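Home Shop Tables & Linens Hire Trade Contact Basket

Tovar table cloth, black, heavy weave

Back in stock as of June, in both lengths. Same weave as before, same hem. If you bought the last lot these will match, we checked a new one against an old one in daylight by the loading door and couldn't tell them apart.

For people who do stalls, demos, tastings, school fairs, that sort of thing. Also gets bought for photo work and by one funeral tea outfit up the coast who order every spring. Not a posh dinner cloth. Bit too thick for that, doesn't drape in nice soft folds at the corners, more of a stiff bend.

What you get

One cloth, folded, in a paper sleeve. No clips. Clips are on the Pakel page, get the wide ones if your table top has a lip.

Sizes

Short: fits the Plirnow folding table with a drop to the knee on the front and sides.
Long: same table, down to the floor on three sides. Boxes go underneath and stay out of sight.
Round tables: neither really. Ask about the Zadden, it's cut in a circle and comes in black or bottle green.

Please measure your table first. Most of our returns are people who guessed.

Colour

Black, dyed through. Will shed a little fluff the first couple of washes so keep it away from white towels. Fades slowly if its left in a shop window, same as anything.

Washing

Cool wash, inside out makes no odds as both sides are the same. Line dry. Iron while still a bit damp or you'll be there all night. No bleach. Candle wax: let it go hard, scrape, then iron through brown paper. Flour and icing sugar show up badly on black so shake it outside before it goes in the machine.

Cookware on it

Fine for pots and pans going on display. Darker pans don't stand out much against black, so if you sell those have a look at the oatmeal version as well. Nothing straight off the hob please, use a trivet. Not heat rated and we won't replace scorched ones.
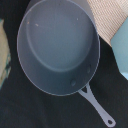 Delivery and trade

Goes out next working day if you order before 2 in the afternoon. Trade price starts at 5 cloths, mix of lengths is ok. Bigger orders, ring first and ask for Mahtab Kazemi, she does the stock and will tell you whats really on the shelf. The website is sometimes a day behind.

Returns unwashed and in the sleeve please. Oatmeal is on its own page, same sizes, same price.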